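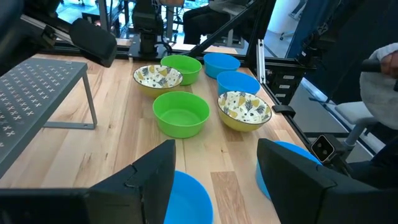 나무 작업대 위의 그릇들. 초록색, 하늘색, 그리고 잎과 노란 열매 무늬가 있는 그릇.

그릇 정리 프로그램을 위한 작업실 요령
글쓴이: Petro Zhuravel (2026년 6월)

저는 Billville의 작은 작업실에서 그릇을 종류별로 쌓는 소프트웨어를 만들고 있습니다. 한국어는 제 모국어가 아니니 어색한 표현이 있으면 너그럽게 읽어 주십시오. 집이나 작업실에서 비슷한 것을 시험하는 분들께 도움이 되기를 바라며 메모를 옮깁니다.

색만 보고 나누지 마십시오
처음에 저는 색상값만으로 그릇을 구분했습니다. 단색 플라스틱 그릇은 이 방법으로 충분했습니다. 그런데 무늬 있는 도자기 그릇은 바깥이 연두색에 가깝고 안쪽은 흰색이라서, 프로그램이 한 그릇을 두 물체로 나누었습니다. 지금은 먼저 테두리의 타원을 찾고, 그다음에 타원 안쪽과 바깥쪽의 색을 따로 읽습니다. 무늬 그릇의 가늘고 어두운 테두리는 타원을 찾을 때 좋은 단서가 됩니다.

가려진 그릇은 나중에 잡습니다
앞의 그릇이 뒤의 그릇을 가리면 중심 위치가 보이는 쪽으로 밀려서 계산됩니다. 테두리가 67퍼센트보다 적게 보이는 그릇은 목록에 남겨 두고 순서만 뒤로 미룹니다. 앞의 것을 옮긴 다음에 다시 촬영하면 대부분 해결됩니다. 집게 손가락에 가려진 그릇도 같은 규칙으로 처리합니다. 손가락이 차지하는 영역은 마스크로 저장해 두고 인식에서 빼십시오.

나뭇결이 밝은 상판
판자의 이음선이 물체의 윤곽으로 잡히는 일이 있습니다. 저는 빈 상판을 한 번 찍어서 기준 화면으로 씁니다. 조명을 바꾼 날에는 기준 화면도 새로 찍어야 합니다. 저는 이것을 잊어버려서 오전을 다 보낸 적이 있습니다.

쌓는 동작의 설정
같은 종류끼리만 쌓습니다. 내려놓는 높이는 이미 쌓인 그릇 수에 따라 계산하고, 마지막 2밀리미터는 속도를 많이 줄입니다. 도자기와 플라스틱은 쥐는 힘을 따로 저장하십시오. 설정 하나로 둘을 같이 쓰면 플라스틱은 눌리고 도자기는 미끄러집니다.

기록 남기기
동료 Samira Tarawneh는 기록을 Bindow라는 우리 내부 도구에 모읍니다. 지금까지 400번 시험했고 그중 191번은 그릇 위치를 손으로 섞어 놓은 시험입니다. 실패한 시험에는 이유를 한 단어로 적습니다. "가림", "미끄러짐", "이음선" 같은 단어입니다. 긴 문장으로 쓰면 나중에 검색하기가 어렵습니다.

옆에 선반이 있을 때
구멍 뚫린 금속 선반은 깊이 값이 고르지 않게 나옵니다. 경로 계획에서는 선반을 구멍이 없는 상자로 등록하고, 다리까지 포함해서 여유를 넉넉하게 주십시오. 선반의 위치를 바꾸었으면 프로그램 안의 상자도 같이 옮겨야 합니다.

7월에는 컵과 접시를 섞는 방법을 쓰려고 합니다. 손잡이 방향을 찾는 부분이 아직 잘 안 되니, 좋은 방법을 아시는 분은 댓글로 알려 주십시오.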